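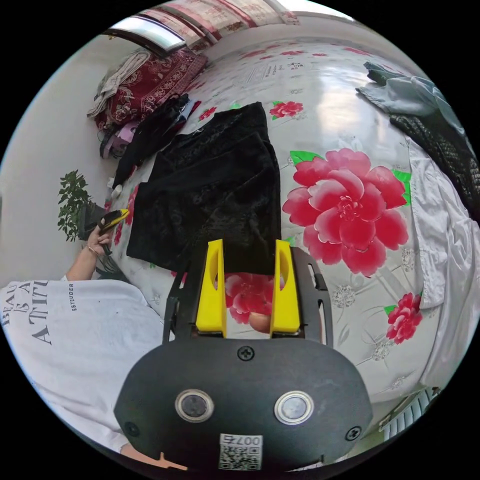

Page last updated: August

Textile Care and Household Linens
Unit 7: Folding and Storing Pile Fabrics
Course handout, Costen Institute of Domestic Studies
Prepared by Hanneke Stevens. Revised by Nokuthula Van der Merwe.

Purpose of this handout

This handout supports the practical session on folding garments made of velvet and other pile fabrics. Students are expected to have read it before the session and to bring a copy with them. The material on plain cotton and linen was covered in Unit 6 and is not repeated.

7.1 Terms used in this unit

Pile: the raised surface formed by short, upright threads standing on a woven or knitted ground.

Nap: the direction in which the pile lies. Velvet stroked with the nap feels smooth and usually looks lighter. Stroked against the nap it feels rough and usually looks darker.

Embossed velvet: velvet in which part of the pile has been pressed flat to form a pattern. On dark colors the pattern may be very faint and is best seen when light falls across the cloth from one side. The black velvet garment on the peony sheet has a subtle embossed floral pattern of this kind.

Crush mark: an area of pile flattened unintentionally, most often along a fold or under a weight. Students must be able to tell a crush mark from an embossed motif. A motif repeats and has a clear edge. A crush mark follows the line of the fold or the shape of whatever lay on top.

7.2 The work surface

A bed is an acceptable surface for folding and is the one most households will use. It gives more room than the average table. The bed should be made, with the top sheet or cover pulled smooth, before any garment is laid down.

White or mostly white bedding is preferred for dark velvet. Lint and loose threads show up readily on it, and the outline of the garment is easy to judge. A printed sheet may be used provided the print leaves enough plain ground around the garment. Where the print is large, as with the red peonies on the sheet shown, the student may use a flower or leaf as a reference point when checking that two edges are level. This is a convenience only. Prints are seldom perfectly straight once a sheet has been tucked in, and the final check is made against the garment itself.

Strong light on white bedding produces glare. Stand so that the glare falls to one side of the work. If the embossing cannot be seen, change position before moving the garment.

7.3 Procedure

1. Empty all pockets and close any fastenings. Zippers, hooks and buttons left open will mark the pile of the adjoining layer.

2. Lay the garment face down. Smooth it with the flat of the hand in the direction of the nap. Do not use the fingertips, which leave tracks.

3. Bring one side in toward the center, including the sleeve if there is one. Turn the sleeve back along the fold so that it lies flat on the body of the garment.

4. Repeat on the other side. The two folded edges should run parallel.

5. Place a sheet of white acid-free tissue over the whole length. For embossed cloth, use two sheets.

6. Fold the lower part upward once. A second fold is made only when the shelf or drawer requires it.

7. Turn the garment over and correct the corners. The result should be a rough rectangle lying flat. Sharp corners are not required and should not be attempted with velvet – pressing them in is the most frequent cause of permanent crush marks.

7.4 Storage

Folded velvet is placed at the top of a stack, never beneath denim, knitwear or towels. Drawers should be no more than two thirds full. Garments kept folded for a full season are to be taken out once in that time, shaken gently and refolded along different lines.

Evening wear and any garment with a lining heavier than the outer cloth should be hung. Use a padded hanger and a cotton cover. Plastic covers are not recommended.

7.5 Treatment of crush marks

Light marks may be raised by hanging the garment in a bathroom after a hot shower and brushing it with a soft clothes brush once it is fully dry. An iron must not be placed on the pile. Steam should be used sparingly on embossed velvet, as it can lift the pressed pattern along with the mark. Follow the care label in all cases, and if there is any doubt refer the garment to a professional cleaner.

7.6 Preparation for the practical session

Students should bring one dark garment with a pile surface, two sheets of tissue and a soft brush. Sheets are provided in Room 81. Velveteen and corduroy are accepted where velvet is not available. Borrowed garments require the owner's permission.

Students who will miss the session should inform the unit office at extension 3235 beforehand.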